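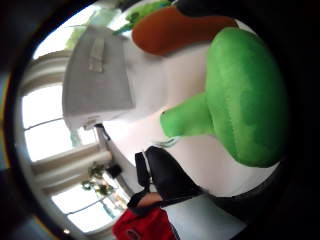

Foto: Archivo Loteo

Cómo lavar peluches en casa sin estropearlos

Publicado el 19/08/2019

Los peluches acumulan polvo, saliva y restos de comida, y muchos pasan años sin ver el agua. Lavarlos no es difícil, pero conviene mirar antes de qué están hechos.

Antes de empezar

Busca la etiqueta, que suele ir cosida en una costura lateral. Si aparece el símbolo de la cubeta, se puede lavar con agua. Si la cubeta está tachada, pasa directamente al apartado de limpieza en seco.

Repasa también las costuras. Un agujero pequeño se hace grande en el tambor y el relleno acaba en el filtro. Cóselo primero con hilo de poliéster del mismo color.

Los muñecos con pilas, caja de música o relleno de bolitas no van a la lavadora. Si el módulo electrónico se puede sacar por una abertura con velcro, sácalo y lava el resto a mano.

En la lavadora

Mete cada peluche en una bolsa de malla o en una funda de almohada cerrada con un nudo. Usa agua fría, programa delicado y un centrifugado de 400 revoluciones como máximo. Pon la mitad del detergente líquido habitual y nada de suavizante, que apelmaza el pelo.

Si tiene zonas blancas junto a otras de color fuerte, haz antes una prueba: humedece un paño blanco, frótalo por una parte poco visible y mira si mancha. Si suelta tinte, lávalo a mano, solo y deprisa.

A mano

Llena un barreño con agua fría y un chorrito de jabón neutro. Sumerge el peluche y apriétalo varias veces con las palmas, sin retorcerlo. Cambia el agua hasta que salga clara. Después envuélvelo en una toalla y presiona para quitar el exceso.

Las manchas se tratan aparte, con un cepillo de dientes blando y movimientos cortos en el sentido del pelo.

Limpieza en seco

Para los que no admiten agua:

1. Pon el peluche en una bolsa grande con unos 300 gramos de bicarbonato.
2. Cierra la bolsa y agítala un minuto.
3. Déjalo reposar media hora.
4. Sácalo fuera y cepíllalo bien. El polvo que quede se quita con el aspirador a baja potencia y una media fina en la boquilla.

El secado

Es la parte más lenta. El tejido se seca pronto, pero el relleno guarda humedad y puede coger mal olor. Déjalo a la sombra, tumbado sobre una rejilla, y dale la vuelta cada pocas horas. Los grandes necesitan dos o tres días – en noviembre, con la casa fría, alguno más. Evita el radiador y la secadora con calor: las fibras sintéticas se encogen y quedan ásperas.

Cuando esté seco del todo, pasa un cepillo de cerdas suaves para levantar el pelo y ahueca el relleno con los dedos. Si aún notas alguna zona fría al apretar, déjalo otro día en la rejilla.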